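Posunthorpe Robotics Club - members' list
From: Lai-ching Wei
Date: May 24, 2019
Subject: Re: [club] Warehouse round - shelves, tape and who does what

Hello all,

Replying to the whole list, as Ajayi's message raised things that everybody on the walking team will want to know, and a couple of the newer people have written to me separately with the same questions. My answers are in between the quoted bits. Sorry for the length, I got carried away (again).

Ajayi wrote:

> Hi Lai-ching and everyone,
>
> I've read through the Drekura Cup rules twice now and I'm still
> muddled over the warehouse round. As I understand it, the robot
> starts in the open part of the floor, walks to a bay it's been
> told about, looks at the shelving unit standing there and reports
> whether the unit is where it should be and what's on it. Is that
> right? And does it have to touch anything?

Yes, that's right, and no, it doesn't touch anything! It's purely a walk-and-look task. The robot gets a bay number, goes there, stops at a sensible distance, reports and comes back. If it bumps a unit you lose marks, and if it shifts one right out of its bay the run is over. So this is a walking and seeing problem from start to finish, which I think is lovely, because it means the vision people and the gait people can't ignore each other any more.

What makes it hard is that the judges are allowed to put a unit down crooked. The rules say a unit counts as "parked" if all its wheels are inside the tape, and "misparked" if any one of them is over the line. A unit can be at quite an angle and still be parked, or be beautifully square and still be misparked by the width of a wheel. Our code from April decided everything by the angle of the top shelf. That was never going to work, and I say so as the person who wrote it.

> Second question. Gatau said we'd be practising with the proper
> shelves from now on and not the cardboard ones. Do they behave
> differently for the robot? I spent ages tuning on the cardboard.

They do, and I'm sorry about the cardboard evenings, though they weren't wasted. Your turning code is untouched and it's the best bit of the whole program.

The big difference is shine. The cardboard was dull and brown and the robot could find its edges all day long. The real units are glossy blue paint on metal and they throw the ceiling lights straight back, so from certain spots you get a bright patch in the middle of a shelf, and the old edge finder splits one shelf into two. Gatau has a fix in the shared folder which looks for the uprights first and only then goes hunting for shelves between them. Please everyone use that version. It's slower, but I've yet to see it invent a shelf.

The cross-bracing is a bother too. From the end of the unit you get a great big X, and the robot is rather fond of it. We were getting "crate" reports for the triangles between the braces. The answer for now is to check for the white label panel before calling anything a crate. If there's no label panel to be seen, it says "unsure", and "unsure" costs us far less than a wrong answer.

> Third one, and then I'll stop. Are we meant to count crates on the
> floor as well, or only ones on the shelves?

Good question and I had to write to the organisers to be certain. Only crates on the shelves count towards the report. Crates on the floor are obstacles and have to be walked round. The trouble is that a crate on the floor underneath a bottom shelf looks, from a dog's-eye height, an awful lot like a crate on that shelf. Same green, same slots, same label.

I think we can use the shelf edge as a dividing line: anything whose top is below the bottom shelf is on the floor. Gatau thinks we should use the depth readings. I suspect we'll want both, and I'd love somebody who hasn't had a big job yet to take this on. It's a nice piece of work on its own, you don't need to know the walking code, and I'll sit with you for the first evening of it.

Now, some news of my own.

We have had a proper go on the carpet with the tape down, and I came home buzzing. The speckled carpet turns out to be kind to us. I'd been worried that the specks would confuse the tape finder, but yellow against grey is such a strong difference that it simply doesn't care. The feet grip well on it too. On the hall floor at our end we had that little skating motion at the end of each turn, and I couldn't find it at all on carpet, so the slip correction Ajayi put in can be switched off for the warehouse round. It's the setting called slip_trim. Put it to zero, please don't delete it, we'll want it back for the ramp.

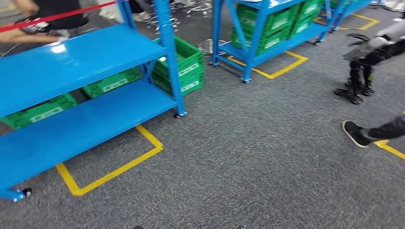

The next thing I want to sort out is the approach. At present the robot walks to a point in front of the bay and turns to face the unit, and it always picks the point by assuming the unit is square to the tape. With a unit at an angle it ends up looking at a corner, sees one upright very close, and panics. I'd like it to stop further out, take one look, work out which way the long side faces and only then choose where to stand. That costs us a few steps. The limit for a run is 300 seconds and our best full run so far took 291, so yes, I know, we are tight! But most of that was spent shuffling to and fro in front of a unit it couldn't make sense of, and I'm convinced one good look from further back would win that time back and more.

If anyone fancies having a try before we next meet, these are the files you'd need, all in the shared folder under "warehouse":

approach.py - where to stop and which way to face
uprights.py - Gatau's new shelf finder
tape.py - finds the yellow lines, please leave this one alone for now, it's happy
report.py - puts the answer together for the judges

Start with approach.py. The part that matters is near the bottom, in the function called pick_spot. It is short and rather rude to look at, and you may rewrite the lot.

A few odds and ends about practice itself:

Please keep your feet behind the robot during a run if you can. Dark shoes and trousers near its side show up as obstacles and it will politely stop and wait for you. That's very sweet of it, but it does use up the clock. If you're moving a unit for the next run, shout "shelf" first so that the person with the controller can hold the robot still.

Check the wheels before you walk away from a unit. They swivel, and one that looked nicely inside the tape can swing out over the line when the unit settles. We had a long argument with the robot about one of these and the robot was right.

Whoever has the controller does nothing else. No laptop on your knee, no labelling crates, no holding somebody's tea. I know it's dull when a run is going well, but we have only the one set of spare legs.

We also need to settle who goes in the pit for the competition. There are 3 places, and one of them has to be a person who hasn't been before (the organisers are keen on this and so am I). Ajayi, I hope you'll be one of them. For the others, write to me off the list and tell me which part of the code you'd be comfortable explaining to a judge. They do ask, and they ask quite nicely, and last time they were much more interested in what had gone wrong than in what had gone right. So don't hold back because your bit isn't finished.

> Thanks both, and sorry if all this was covered on the evening I
> missed.
>
> Ajayi

It wasn't covered at all, so thank you for asking! Keep them coming, and send them to the list so that everyone gets the answer.

I'll bring the long tape measure and the charger. Gatau has the controller. Could whoever borrowed the small screwdrivers put them back in the blue tin, please?

All the best,
Lai-ching

--
You are getting this because you are on the Posunthorpe Robotics Club members' list.
To leave the list, reply with "leave" as the subject.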